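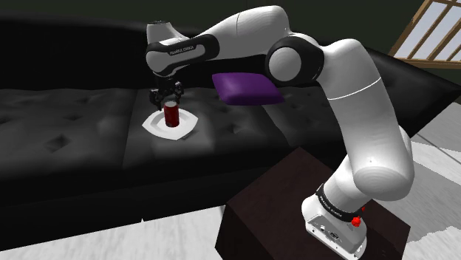 Printed orders of service remain in steady demand, according to Ifigeneia Liapis, who manages the stationery workshop at Andness. The workshop supplies cards and booklets for weddings, namings and memorial services, and handled 114 separate commissions in April.

"Families usually come to us with the wording half settled," Ms Liapis said. "Our first task is to agree the spelling of every name, in writing, before a proof is drawn up."

Each client receives two proofs within the quoted price. The smallest run is four cards and the largest accepted is 2,000. Memorial booklets are given priority, and the text for these must reach the workshop by noon if a proof is wanted the same day.

Ms Liapis confirmed that the Desmet range of bordered cards will continue -- though in ivory only. "The grey did not take gold ink well, and we had complaints. I would sooner withdraw it."

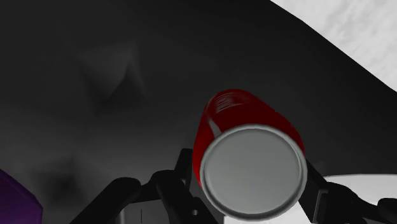

Paper and envelopes

The workshop now buys its heavier card from Truvov in packs of 600 sheets. Envelopes are ordered separately. "People forget the envelopes," Ms Liapis said. "We ask twice."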